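Rutton Ward Canvass: Household Tips for Yard Signs and Leaflets

Keep leaflets in the cardboard box they came in until the morning you need them. Paper left in a car overnight picks up moisture and curls, and curled leaflets jam in mail slots.

Count them into bundles of 170 and put a rubber band around each one. A full bundle covers either side of Prendergast Avenue with a few left over. Write the street name on a scrap of paper and tuck it under the band.

Wash dirty yard signs with dish soap and a soft sponge. Scouring pads take the ink off, and a candidate with half a name doesn't look good on anyone's lawn.
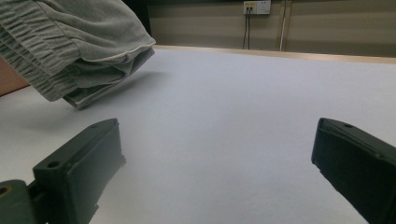 How do you get campaign sticker residue off a front door?

Rub in a little cooking oil, leave it for 3 minutes, then wipe with a warm, soapy cloth. Test a small spot first if the door is painted.

Wire stakes bend in hard ground. Pour some water on the spot the evening before, or start the holes with a long screwdriver. Two people can set up all of Natstead Road before lunch on a Saturday this way.

Stack signs flat in the garage after the vote. Angus Stubbs still has a set from the last Oranby council race, and only 2 of them have faded. Tie the stakes together separately so they don't scratch the printing.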